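1/ The contract says 2000 pick-and-place examples by the end of September. I have 599. I had 599 yesterday too, but we'll get to the hard drive.

2/ For anyone new: I move small food from one spot to another using a pair of hand-held grippers, and a model somewhere learns from it. I have a degree. My mother tells people I work in computers.

3/ Task list for this batch is called Boretti. The last one was Medik. I asked what the names mean and got a thumbs up.

4/ Today's task is fruit into the green tray, one piece at a time, carrot and greens stay on their plates. The instructions say "vary your surfaces." I've used up the kitchen, the desk and the ironing board, so Boretti has moved to the bed.

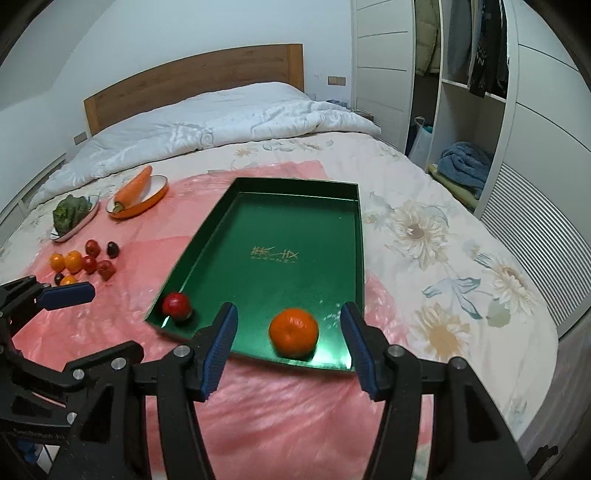
5/ Rules I've learned the slow way

Go in square on the mandarin. Come in at an angle and it rolls, and a mattress has opinions about which way.

6/ Small shiny things are worse. The pads want to squeeze them out sideways like a watermelon seed. Close slowly, stop early, lift straight up.

7/ Don't fix your mistakes with your fingers. If you drop it, pick it up with the gripper. The reviewers like a good recovery. They've told me mine are "plentiful."

8/ A take runs 40 seconds if I behave. Six in a row without a fumble and I let myself have coffee. It's nearly noon and I have not had coffee.

9/ Upload is at 4 pm. After that I'm putting the bedroom back to being a bedroom and having something for dinner that isn't round.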